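Gripper build, part four: jaws, cables and a table that stays put

Sat 15 January

The second pair of hand-held grippers is finished, or as finished as anything gets in our corner of the Prorndale workshop. I said in December that I would write up the changes once both hands were working, and both hands have been working for most of this week, so I have run out of reasons to put it off.

For anyone who has not read the earlier parts, the idea is simple. You hold one gripper in each hand and do a job with it, and the movements are recorded. Later on an arm with the same jaws tries to do the same job. I am building the hand-held side. Na-rae Yook is building the arm, and she is further behind than I am, though she would say her half is harder. It probably is.

The first pair worked, but they were tiring to use. The weight sat too far forward and after ten minutes my wrists knew about it. They also had a fault where the left one dropped its connection whenever I turned my hand over. I blamed the software for two weeks. It was a bad crimp.

What changed in this version

The body is shorter. I took 2 mm out of the wall as well, in the places where it was thicker than it needed to be, and each gripper now weighs 212 g without its cable. The old ones were heavy enough that I never bothered to write the figure down, which I regret now because I can't tell you what I saved.

The mounting plates on top are grey and angled, with small holes so that I can move things about without drilling again. I got this wrong on the first pair and had to make new plates every time I changed my mind.

The cables are still cables. People ask about going wireless and I have looked into it, but a battery would put back all the weight I have taken out. Each gripper has its own black lead running off the front of the table. I have got used to keeping my elbows out of the way. 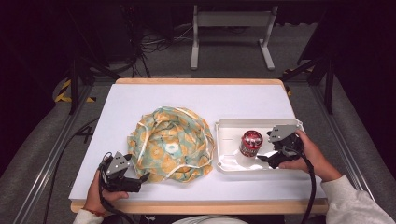 Setting up the table

The table took longer than the grippers. We had been using a folding one from the shared store, and it moved every time somebody leaned on it, so a recording made in the morning did not match one made after lunch. The new top is a plain white board with a light wooden edge, held in a metal frame. I squared the frame up with a tape and a lot of going round and round with a hex key. The rails are second-hand and one had been cut slightly out of true, so there is a shim under one corner that I would ask people not to kick.

The working height is 78 cm. Na-rae wanted it higher for her arm and I wanted it lower for sitting at. We settled on that and neither of us is completely happy.

The hazard tape on the floor went down next. The workshop rule is that anything with a frame gets marked, and it does stop people cutting across behind the table.

If you are doing something similar, this is the order I would do it in:

Fix the frame first and leave it overnight.
Check the corners again the next day.
Route the cables before you fasten the top down.
Clamp the top lightly, sit at it, and move it until your arms are comfortable.
Tighten everything.

I did these in almost the reverse order and had the top off three times.

The jaws

I have changed the jaws more than any other part. The Holanham set I started with were hard and smooth, and fine for boxes and tins. They were no good on cloth. You could close them fully and the material just slid out of the end. I roughened the inside faces with a file, which helped a bit, and then stuck on some thin rubber, which helped until the rubber peeled off.

The present ones are my own design, printed in a filament from Pristurell that I bought because it was reduced. It is slightly softer than what I normally use and it turned out rather well. I made them longer too, with a narrower tip, so they can get hold of an edge without having to grab a whole handful.

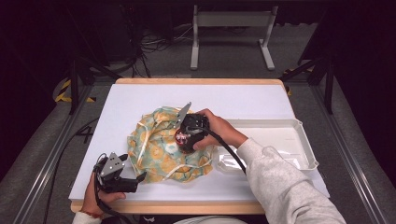 I am now working on how hard the jaws should close. There is a small spring inside each gripper and at the moment both are too stiff, so you squeeze more than you need to and lose the feel of what you are holding. Cloth is where it matters most. With a soft printed thing like the one on the board, bunched up with thin white straps going over and round it, I want to be able to pick out a single strap and leave the rest lying where it is. A stiff spring makes that hard, as the jaws snap shut on whatever is nearest. I have a lighter spring on order and will try it in the right hand first – that way I can compare the two directly.

The other job is the recording itself. The control box is a secondhand Kwon unit and it has a habit of dropping the first second of every session. I have started counting to three before I move, and it has made the files much easier to trim. The longest one so far has 2445 lines in the log, and I read all of them looking for the gap. I would not do that again.

Cyril Yeoman asked in the comments last time whether I would share the drawings. Yes, but not until the spring is sorted, as the pocket it sits in will have to change and I don't want two versions going about. The plates I can send now if anyone wants them. They are flat parts and you can cut them with hand tools if you are patient.

Next time I will cover the springs, and the wrist strap if I get to it.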